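April 5, 2018

To: Binta Jibrin
From: Ngozi Onyeka
Re: Grandham workroom, where we are with the household goods money

Quick one, I'm between two deliveries. Proper accounts to follow from Kayode Igwe.

**Money**

- Grant was 2,000. Spent so far 452 on shelving and 411 on linens and small household stuff.
- Another 200 promised to Nnaji for the second lot of shelves, not paid yet. They want it on delivery.
- Rest untouched. Van hire still to come out of it, Wotummont quoted by phone but I want it in writing first.

**Room**

Floor is done. Grey all through, smooth, easy to sweep. Took longer than planned, the first coat went down in December and then the heating quit so we had to wait. Shelves up on the long wall. The short wall is waiting on Nnaji. Door still sticks, Ibrahim Adeyemi has planed it once and will do it again.

Lighting ok at the far end, poor by the door. I'd like to move one fitting. Small job, not in the budget, tell me if thats a problem.

**Sorting**

Donations from Kundunthorpe came all at once, bags and boxes mixed. We're going through it by household: kitchen things, cloths and bedding, odds and ends. Cloths get checked flat on the table, folded, then shelved. Anything stained goes to the rag bag. Slow at first, better now that Kayode Okafor has put labels on the shelves.

Still short of decent towels. Plenty of mugs, please tell people no more mugs.

**Table**

We kept the butcher-block one, the striped top in cream and tan and reddish brown. Good decision. Light color so you spot marks on fabric right away, and it wipes down fast.
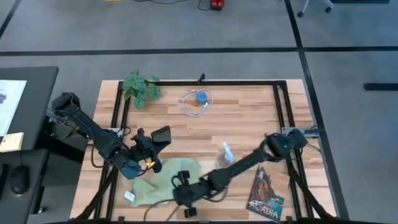 It does want oiling, Ibrahim says twice a year. I've asked him to get a tin and keep the reciept. A second table the same height would help when we're folding and packing on the same afternoon, but I'm not asking for money for it yet. Will see what turns up secondhand.

**Next**

- Nnaji shelves in, then pay them
- Written quote from Wotummont
- Finish the bedding, start packing the first household sets
- Inventory sheet, Kayode Okafor has a draft, I havent read it

Need from you: a yes or no on the light fitting, and whether the van can go under transport or has to sit with supplies. Call me if easier, mornings are best.

Ngozi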